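Section 8: Hanging Framed Prints on the Grulen Rail System

Read this section in full before mounting any work. It applies to framed photographs and works on paper hung from the Grulen rail with Lashari cords and hooks.

Before you start
Check that the rail is level and that both end caps are fitted. Let crated prints stand unopened in the gallery overnight.

Caution: Do not hang more than 8 kg from one hook. Use two cords for any frame wider than 500 mm.

1. Lay the frame face down on a padded table.
2. Attach one D-ring to each side of the frame, at equal distances from the top edge.
3. Insert the cord ends into the rail and slide them to the marked positions.
4. Set both hooks to the same height. Tighten the thumbscrews by hand only.
5. Lift the frame by its sides and lower the D-rings onto the hooks.
6. Check the top edge with a spirit level. Adjust one hook at a time.
7. Press a felt bumper onto each lower corner.

Note: Frames from the Uturard series have recessed backs and need the long hooks, which are packed separately.

Cleaning the glazing
Clean the glazing before the frame goes on the wall. Spray cleaner onto the cloth, never onto the frame. Acrylic glazing must not be wiped with paper towels or with any product containing ammonia.
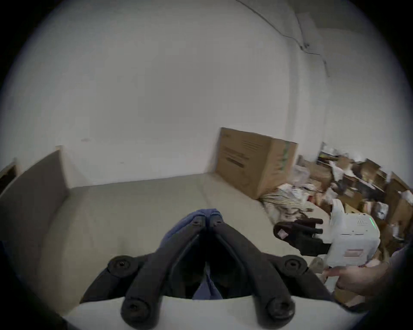 Fig. 8-2. Blue cloth.

8. Wipe from the center outward with light pressure.
9. Leave a gap of 800 mm between the lower edge of the frame and any heater.
10. Record the hook positions on the Bivasham hanging sheet and keep it with the loan papers.

Revised June 23, 2020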